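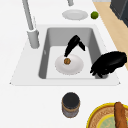
December 2025

Woke up before the alarm and could hear water in the gutter, so the snow on the garage roof is finally going. Made coffee and sat down with the bus papers, which I had been putting off since Thanksgiving.

Arker wants to drop the early run into Nasar after the holidays. That is the bus I take. The next one gets in 40 minutes later, and I would walk in after the shift has started. I wrote to them in May when it was only a rumor and got a form letter back. I wrote again this morning and kept it to 2 paragraphs. Said which stop I use, how long I have used it, and what the later bus would do to my hours. I left out the part about the broken heater.

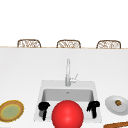

The other choice is to drive. The car needs a front wheel bearing and the shop on Garrido wants 300 dollars for it, parts and labor. I could pay that. Then there is parking, and gas, and the hill by the school when it freezes. I did the sums on the back of the Gasatix bill and they came out worse than I thought. The bill itself was higher too. Turned the thermostat down before I went out.

Walked to the post office with the letter because I don't trust their web form. It asked for a route number and then told me the route number was not valid. The line was long, mostly people with parcels. Bought stamps while I was up there, the plain flag ones. My left boot is letting in water at the heel again. I glued it last winter and it held until now.
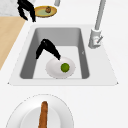

Stopped at the library on the way home and read the notice they have pinned up by the door. There is a public meeting, 4 in the afternoon, when most of the people who ride the early bus are still at work. I copied down the room number anyway. I might be able to trade a shift.

Home by dark. Soup and toast. Put newspaper in the boots and stood them by the radiator. Need to call the shop back about the bearing and ask if the price is good into January.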